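Kabel über Teppich, womit klebt ihr ab?

Minja_50
Moin zusammen, wir haben im Vereinsraum Teppich (so eine kurze, feste Schlinge, im Dezember neu verlegt) und ich muss dauernd irgendwelche dünnen Leitungen quer durchs Zimmer legen. Bisher habe ich gelbes Klebeband genommen, weil man es gut sieht und keiner drüber stolpert. Jetzt meint ein Kollege, das Zeug versaut mir auf Dauer den Flor. Wie macht ihr das?

Florkitz
Kommt total aufs Band an! Das gelbe Markierband aus PVC ist eigentlich für glatte Böden gedacht. Auf Teppich hält es die ersten Tage super und dann rollen sich die Kanten hoch. Nimm ein ordentliches Gewebeband, das rückstandsfrei abgeht, und zieh es flach ab, nicht nach oben reißen.

GodfreyKhaemba
Sehe ich anders. Bei uns liegt gelbes PVC-Band seit neun Monaten auf Nadelfilz und da rollt sich gar nichts. Man muss halt vorher saugen und es richtig festreiben, am besten mit dem Schuh — klingt blöd, hilft aber.

Florkitz
Nadelfilz ist ja auch kein Schlingenteppich. Da würde ich wetten, dass du nach einem Jahr einen klebrigen Streifen hast, in dem sich der ganze Dreck sammelt.

Kerubo B.
Bei richtig dünnen Drähten würde ich gar nicht komplett überkleben. Die kriegst du hinterher kaum wieder raus, ohne sie zu knicken (hab ich mir schon zweimal ruiniert, grrr). Lieber alle 50 cm ein kurzes Stück quer und dazwischen frei lassen. Wo gelaufen wird, kommt eine flache Kabelbrücke drüber, fertig.

Minja_50
Das mit den kurzen Stücken klingt gut, danke! Eine Kabelbrücke ist mir für so einen feinen Draht fast zu wuchtig. 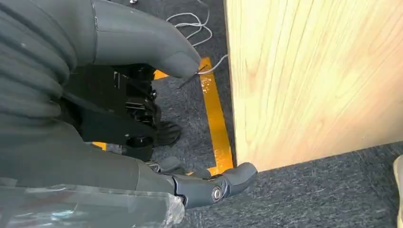 Dünner dunkler Draht über dem gelben Band

Kerubo B.
Ach so, der ist ja wirklich fein! Dann vergiss die Kabelbrücke. Würde ich an der Wand entlangführen und nur an der Tür queren, auch wenn es ein paar Meter mehr werden.

GodfreyKhaemba
Gelb lassen, bitte. So einen dunklen Draht sieht auf Teppich sonst kein Mensch.

Florkitz
Bei der Farbe sind wir uns sogar einig, Gewebeband gibt es auch in Gelb. Mach erst einen Teststreifen hinterm Schrank und lass ihn eine Woche drauf.

Minja_50
Okay, Teststreifen klebt ab heute Abend, einmal PVC und einmal Gewebe nebeneinander. Ich melde mich, wenn ich beide abgezogen habe.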